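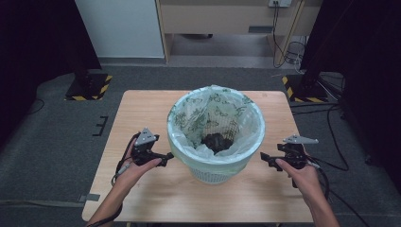 Progress report to the Floten Fund
Project: Less waste at home, Clemell district
Prepared by Phúc Mai, project coordinator, Pramance
2020-07-09

1. Where we are now

This report covers the period from April until the end of last month. The project helps families in Clemell to sort their household waste and to throw away less food. We planned to begin with meetings in the community hall, but the hall was closed during the whole period, so we moved the work to telephone calls and printed sheets. I wrote to you about this change in spring and I thank you for the quick approval.

At the moment 171 households are registered. Our target for the first year was lower, so we are satisfied with this number. Of the registered households, 53 have returned a full waste diary for four weeks. The others have returned part of it or have not started yet.

2. What the diaries show

The largest part by weight is food. Bread and cooked rice are mentioned most often, and after them salad leaves. Many families wrote that they buy bread for the whole week and cannot finish it. In the second place are packages, especially thin plastic from vegetables and meat.

Small bins in bedrooms and bathrooms were a surprise for us. We did not give them much space in the first sheet, and families asked what to do with old cloth, cotton, dust from sweeping and similar things. Fung-ping Pan has written a new page on this subject. It explains that clean textiles can go to the collection point on Lo Street, and that dirty textiles go with the general waste. The page also advises to change the bag only when it is full. Several families were changing it every day from habit.

3. Training

We trained 14 neighborhood contacts by telephone. Each contact calls a small group of families two times in a month and writes down their questions. Two contacts stopped in the middle of the period because of work, and their families were divided between the others.

4. Difficulties

Printing was more expensive than we expected. The first printer closed and the second one asks for a higher price. The kitchen scales also came three weeks late. We received 40 of them and all are now lent out, so some families must wait for their turn.

5. Budget

We have spent less than planned on travel and hall rent, and more on printing and telephone. We ask your permission to move the unused hall rent to printing. The table of costs is attached separately.

6. Next steps

Until autumn we will collect the remaining diaries, translate the sheets into two more languages and prepare a short session about storing bread and vegetables. If the hall opens again, we will hold it there in small groups. If not, Fung-ping Pan will make it by telephone.

Please send your questions about the budget to me before the next payment is prepared.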